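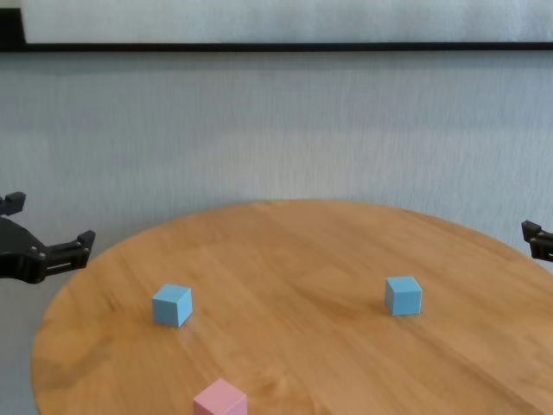 Chapter 2
Position and Apparent Size on a Round Surface

2.1 Scope of the chapter

Chapter 1 treated single solids placed on rectangular boards. A rectangular board supplies its own reference system: two pairs of parallel edges, four corners, and an obvious origin. A round table supplies none of these. It has a center, which is usually unmarked, and a rim, which looks the same at every point. A student asked to state where a block stands on such a table must first decide what the position is to be measured from.

The arrangement used throughout this chapter consists of two light blue cubes and one pink cube on a round wooden table. The blue cubes are referred to as B1 and B2 and the pink cube as P. The labels stay with the cubes and do not change when the viewpoint changes. Color alone is enough to identify P. It is not enough to separate B1 from B2, and much of the difficulty in the later sections comes from this fact.

For calculation, the table diameter is taken as 96 cm. Distances are measured along the tabletop from the center of the table to the center of the base of the cube. The height of the cube plays no part until Section 2.6.

2.2 Two kinds of position statement

A statement of position may be relative to the viewer or relative to the arrangement. "The blue cube is to the left of the pink cube" belongs to the first kind. It holds for one seat at the table and may be false for the seat opposite. "B1 is farther from B2 than from P" belongs to the second kind. It holds for every seat, provided that no cube is moved.

Students tend to mix the two kinds within one sentence. Kulkarni and Shetty, in the workbook that accompanies this volume, ask for the two to be written in separate columns, and the same practice is followed here. The columns are headed V (viewer) and A (arrangement). A V entry is incomplete without a note of where the viewer was. 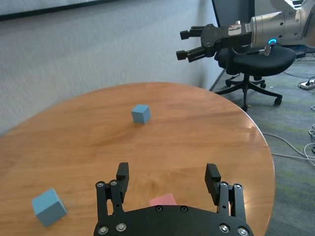 The words "near" and "far" need particular care. In ordinary speech they describe distance from the speaker, and so belong in column V. In the Cundora notation, adopted from Section 2.4 onward, they are replaced by the radial terms "inner" and "outer," which describe distance from the center of the table and belong in column A. A cube can be near and outer at the same time. A cube close to the rim on the viewer's side is the usual case.

2.3 Equal cubes, unequal images

Two cubes with the same edge length produce images of different size when they stand at different distances from the eye. To a first approximation, the linear size of the image is inversely proportional to the distance. If B1 stands 82 cm from the eye and B2 stands at half that distance, the image of B2 is twice as large in width and twice as large in height.

The approximation is weaker for a cube than for a flat card facing the viewer. A cube has depth, and its front and back edges lie at different distances. Rotation also changes the outline. A cube with one face square to the line of sight shows less width than the same cube turned to present a vertical edge, so a turned cube can look somewhat larger than a square one at equal distance. Any comparison of image size should record the rotation of each cube along with its distance.

Shading gives a partial check. Under light from above, the top face of a matte cube is normally its lightest face, and the boundary between top and side can be located even where the side faces are similar in tone. Foam is convenient in this respect. Varnished wood is less so: the sheen on a polished tabletop shifts with the viewpoint and should not be used as a reference mark. The grain may be used for direction, but only as far as the streaks run straight.

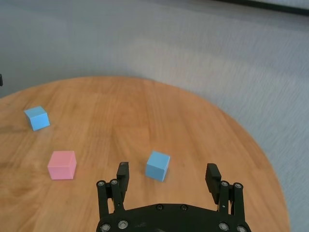 2.4 The rim as a reference

The rim of a round table viewed obliquely appears as an arc of an ellipse. Where the wood and the floor covering differ clearly in color, as with an orange-brown top over gray carpet, the arc can be traced without difficulty. Three well-separated points on the rim fix a circle when measured on the table itself. They do not fix the ellipse in the image, for which five are required in the general case.

The radial position r is given as a fraction of the table radius, so that r = 0 at the center and r = 1 at the rim. The angular position is measured counterclockwise from a baseline agreed on before the cubes are placed. A strip of tape 18 mm wide is sufficient for the baseline. It should be laid along a radius and end at the rim.

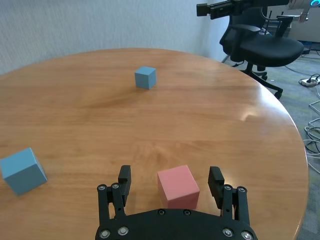 TERMS INTRODUCED IN THIS CHAPTER

Arrangement statement. A statement of position that remains true for all viewpoints. Entered in column A.

Baseline. The radius from which angular position is measured.

Inner, outer. Of two cubes, the one with the smaller and the one with the larger value of r. See 2.4.

Occlusion. The hiding of all or part of one object by another along the line of sight. A partly hidden cube keeps its label. Treated in 2.5.

Viewer statement. A statement of position that depends on the viewpoint. Entered in column V with the viewpoint noted.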